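Projects > Derness Community Fund > Grant reports > Gernside Bag Library

Gernside Bag Library: interim report to the Derness Community Fund
Prepared by Maureen Goodall, project coordinator
11 Sep 2022

The grant of 4,000 was received in full and is held in its own account. The project lends luggage, backpacks and shoulder bags to people who need one for a short time, mostly for hospital stays, school trips and moves between temporary addresses. This report covers the first half of the funded period.

Lending
We have made 566 loans from the Gernside room. Backpacks go out most often. Large suitcases are borrowed less than we planned for, and we have stopped accepting them as donations for now. Late returns are a problem with the shoulder bags, and we now send a reminder the day before the due date.

Checking and repair
Every bag is checked on the table before it goes back on the shelf. Pockets are emptied, buckles are closed and opened, and straps are pulled out to full length to look for fraying at the stitching. Zbigniew Sadowski has run the checks from the start and wrote the one-page sheet we now use. Bags with long straps take the most time, and he has asked that they be stored with the straps buckled. 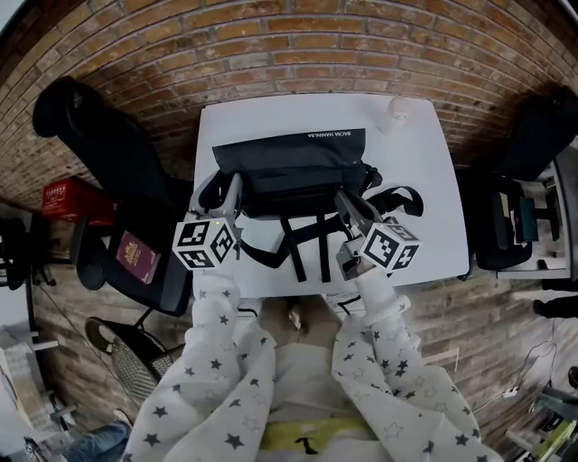

A black fabric bag with buckled straps on the checking table.

Three bags have been withdrawn as beyond repair. Their buckles were kept for spares. We had budgeted for an outside repair shop, but most of the work so far has been restitching and new buckles, which Zbigniew does on site. We would like to move the unspent part of the repair line to storage and ask for your agreement to this.

Room
The room is adequate for checking but short of shelf space. The table is against the brick wall, which leaves the floor clear for people coming in to borrow. We have a quote from Mottram for wall shelving and are waiting for a second one from Inell.

Next steps
- Choose a shelving supplier by the end of September.
- Put a numbered tag on every bag. Half the stock is done.
- Print the checking sheet as a card for borrowers, so faults are reported when the bag comes back.

Receipts to date are attached separately. The final report will include the full accounts.

Filed under: Interim reports, Lending and reuse

Contact the project | © 2022 Gernside Bag Library | Back to top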